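Drerngate 九月开放日，有去看的吗？说说双臂那个演示
版块：机器人与自动化 > 参观与展会

橡皮垫片
楼主
上午场去的，下午两点多从 Cladamcombe 往回走，路上把记得的先写下来，省得过几天忘了。

地方在 Malinowski 楼，签到在一层，演示在506室。每场放25个人，我们那场来了26个，多的一个是没预约直接来的，也让进了。先是在走廊里听了一段公司介绍，没什么新东西，跟网页上写的一样。进屋之后才是正经内容，双臂的机器人处理一把塑料椅子：夹住，提起来，把角度转过去，让座面底下朝上，再放回布上。讲解的是 Thu Chu，操作和看屏幕的是 Chiến Lục。

我们公司做户外家具的包装，人工最烦的一步就是把椅子翻过来检查底面、贴标签。所以我是带着问题去的，别的展位基本没看。

几点印象：
一，动作比视频里慢。视频应该是加速过的，他们也没否认，Thu Chu 直接说网站上那段放快了。
二，两只手之间会“较劲”。椅子夹在中间，一只手先动，另一只手跟得慢一点，椅子就有点扭。塑料的没关系，换成木头的我会担心。
三，换椅子要重新示教多久，问了，回答是看情况。这个回答我不满意。

有别的场次的说一下，看看是不是每场都一样。

夜班老陈
2楼
我是下午最后一场，也是506。我们那场翻椅子有一次没夹住，椅子滑下去掉在布上，停下来重来了一遍。Chiến Lục 说是夹爪的垫片磨光了，换了一副 Sodix 的，后面没再掉过。垫片换起来挺快，两颗螺丝。

较劲那个现象我也看见了。当时站我旁边的人问能不能用力传感器解决，他们说腕部有，但是演示时阈值放得宽，怕老停机，观众看着不好看。

橡皮垫片
楼主
回复2楼：掉的那次是提起来的时候掉的，还是转的时候掉的？

夜班老陈
4楼
转的时候。刚离开布就斜了，左手那边先松。

凉水泡饭
5楼
泼点冷水。翻椅子这种事，一个带夹具的翻转架就能做，气缸一推就过去了，节拍还稳定。两条手臂加一套视觉加一个人在旁边盯着，就为了把一把塑料椅子转个面，这账怎么算得过来？开放日看着热闹，回去给老板写报告的时候就知道难写了。

橡皮垫片
楼主
回复5楼：翻转架我们有，一台，专门给一款椅子做的。问题是我们现在有20款，扶手的、不带扶手的、能叠的、不能叠的，每款的腿张开角度都不一样。换款就得换夹具，换夹具的时间比干活的时间还长。所以才想看看手臂。

凉水泡饭
7楼
那就做可调夹具。20款里面尺寸能归成几类的，你先归一归。我见过做餐椅的厂，三套夹具全包了。你们不做这一步就直接上手臂，等于把设计没理顺的麻烦推给软件。

铁皮柜
8楼
我不同意5楼和7楼。可调夹具我们厂做过，调完精度对不上，最后每次都得找老师傅用塞片垫。写在纸上三套，现场是三套加一抽屉塞片。
手臂现在慢是真慢，我也不会现在就买，可是拿它跟翻转架比节拍，比的不是一回事。它的价值在于同一套硬件还能干后面贴标和装袋。

凉水泡饭
9楼
贴标和装袋他们演示了吗？没演示就别算进去。

铁皮柜
10楼
我没去现场，所以问一下去过的：演示了吗？

夜班老陈
11楼
没有。贴标那块只有一张海报。问的时候说“在做”。

橡皮垫片
楼主
我们那场也没有。海报有，就挂在进门左手边。

小鱼干批发
13楼
我想问一个基础的，现场那两条手臂是自己在跑，还是有人在后面遥控？有的公司开放日是人遥控的，介绍的时候又说得含含糊糊。

夜班老陈
14楼
两种都有。前半段是人带着做的，操作的人在旁边用两个手柄，明说了。后半段说是自主，操作的人手离开手柄站着。但是他站得离急停很近，这个我觉得正常，我们车间调试也这么站。

小鱼干批发
15楼
那较劲是在前半段还是后半段？如果是人带着做的时候较劲，那是人的问题，两只手配合不好。如果是自主的时候较劲，那就是控制的问题。这两个不能混着说。

橡皮垫片
楼主
问得对，我楼主那帖没写清楚。我看到的较劲主要在后半段，自主的时候。前半段也有一点，但是看得出来是操作的人在找位置，停一下就好了。

夜班老陈
17楼
我这边相反，前半段更明显，掉椅子也是前半段掉的。后半段慢，但是稳。

小鱼干批发
18楼
所以两场不一样。有没有可能中间改过参数？

开放日路人甲
19楼
改过。我是中午那场，讲解之前 Tuấn Bùi 在改东西，等了好一会儿才开始。他说上午有观众反映椅子扭，就把两边的速度限低了，起步也改成同时起。我那场自主部分没看出扭。

橡皮垫片
楼主
……反映椅子扭的就是我。行，那说明他们听进去了。

凉水泡饭
21楼
现场改参数这件事我有不同看法。一个开放日，上午和下午跑的东西不一样，那参观的人回去写的东西就没法比。真要给客户看，应该一天从头到尾一个版本，有问题记下来回去改。

铁皮柜
22楼
这又不是验收。开放日改一改怎么了。

凉水泡饭
23楼
没说不能改，说的是改了要跟后面几场的人讲一声。老陈那场讲了吗？

夜班老陈
24楼
没讲。我是看这个帖子才知道的。

开放日路人甲
25楼
我们那场也是因为我坐得近，自己听见的。

Colm Cronin
26楼
大家好，我在 Drerngate 做现场应用，中文是请同事 Quyên Phùng 帮我改过的，有不通顺的地方请包涵。回答几个问题。

参数确实在中午改过，两臂的最高速度降低，起步做了同步。没有告诉后面场次的参观者，这一点批评我们接受，下次会在门口贴出当天的版本和改动。

掉落那一次，当时是遥操作，原因有两个：垫片磨损，以及夹的位置离座面的角太远，提起来以后重心不在两手之间。换垫片只解决了前一个，后一个靠操作的人换了夹点。

关于换款：同一类的四腿塑料椅，我们重新采集示范，半天以内可以跑起来，成功率需要再调。带扶手的我们没有做完，所以不给数字。

贴标还没有到能演示的程度。海报放出来早了。

凉水泡饭
27楼
最后一句我认可。多问一句，半天以内跑起来，跑起来的定义是什么？翻十次成几次？

Colm Cronin
28楼
跑起来的意思是流程能从头走到尾，可以开始统计。成功率我这里不方便写，因为每把椅子差别大，给一个数会误导。可以带您的椅子来，当面试，您自己数。

凉水泡饭
29楼
这个回答比给个漂亮数字强。不过我还是那句话，先归类再谈手臂。

橡皮垫片
楼主
回复28楼：带椅子去可以吗？我们有一款座面底下没有加强筋，光面的，边也薄，人手拿都打滑。还有一款腿是插进去的，没扣紧的时候一提腿会掉。这两款我最想试。

Colm Cronin
31楼
可以。请发邮件预约，注明材料和重量。腿会掉的那款请先扣紧，我们的手臂目前看不出来扣没扣紧。

铁皮柜
32楼
“看不出来扣没扣紧”这句话楼主要记下来，对你们包装线很关键。人拿起来晃一下就知道松不松，手臂不晃。

橡皮垫片
楼主
记了。我们现在的做法就是翻过来之后用手掰一下每条腿，没写进作业指导书，但是老员工都这么干。

小鱼干批发
34楼
再问一个，地上为什么铺布？看楼主说放回布上。正式用的时候也铺？

夜班老陈
35楼
黑布，挺大一张，铺在瓷砖地上。我没问为什么。正式上线肯定是放在输送线或者台子上，没人铺布。

铁皮柜
36楼
白椅子配黑底，视觉好分割。换成浅灰的皮带就不一定了。楼主你们线上皮带什么颜色？

橡皮垫片
楼主
绿的，用久了发灰。

铁皮柜
38楼
那去试的时候带一段旧皮带去，别带新的。

橡皮垫片
楼主
好主意，带。仓库里有换下来的，裁一截。

开放日路人甲
40楼
补充一个没人提的，线缆。演示的时候有根黑线会搭到椅子上，我坐得近看得清楚。讲解没提，我也没问。上产线的话，这种东西得固定好，不然椅子腿一转就勾住了。

凉水泡饭
41楼
勾线是大忌。我们一台码垛机就是线没绑好，停了一个班。

夜班老陈
42楼
刚翻手机，中午那场我没有，路人甲你有图吗？想看看改完参数之后他们夹在哪儿。26楼说掉落跟夹点有关，我那场没拍到夹的位置。

开放日路人甲
43楼
有一张，图放前面，字写后面。 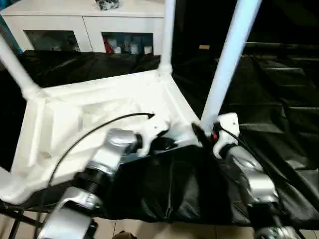 夹点这个事，我觉得比速度重要，速度以后总能提，夹错地方再慢也要扭。按26楼的说法，手离座面的角太远，提起来重心就不在两手之间。看图里两只白夹爪都夹在座面的同一条边上，左手那只靠近边的中间，右手那只就在最近那条腿的根部下面，一只远离角，一只贴着角，并不对称。座面底下有一圈厚边，还有凸起来的筋，所以有地方可夹；楼主那款光面薄边的，我不看好能照这个夹法来。另外40楼说的那根细黑线也在图里，从左臂那边弯上来，横在座面底下。楼主去试的时候，先让他们把左右夹点各报一遍，记在本子上，再看翻不翻得过去。试完回来麻烦在这个帖子里更新，我们厂也有一款叠椅想送过去，等你的结果。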